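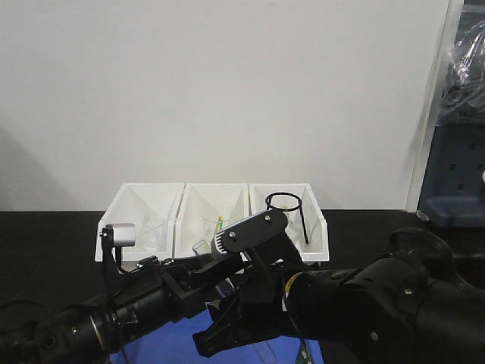 Right arm with the test tube, beakers in the trays along the wall.

hoser_bench
Posting this because the Valderrama preprint is getting passed around again. They claim 99 percent grasp success on clear glassware with a policy trained on 500 demos. I don't buy it. Look at the setup: white trays, white wall, black bench. Where are the trials with the trays moved?

dvillca
Appendix, second table. They shift the trays 10 cm and it drops, but they do report it.

hoser_bench
I read that table. Trays shift, glass stays the same. Four pieces of glassware is a pretty thin test set for a paper with "general" in the title.

Eetu H
Clear glass is hard though. Depth sensors go straight through it. If they get there on plain color video I'd call that a result, even a narrow one.

dvillca
Agreed. And the wrist view is doing more of the work than people give it credit for.

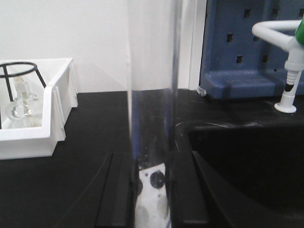

Wrist view, glass held between the fingers, sink on the right.

hoser_bench
OK, but look at that view. The walls of the glass hardly show, just a highlight down each side. Is the policy seeing glass, or has it learned where glass usually is? Blank the wrist feed and run it again. That's one afternoon of work.

Eetu H
Dotness did that in May on their own rig and lost half their grasps. So the feed matters.

hoser_bench
Different arms, different glass. Doesn't tell me anything about this one.

ftamayo
What counts as a success, by the way? Closing on the glass, or setting it back down in one piece? I couldn't find it in the methods.

dvillca
Lifted and held for 4 seconds. Page 10, in a footnote.

ftamayo
Then putting it down isn't scored at all. I'm with hoser on this one.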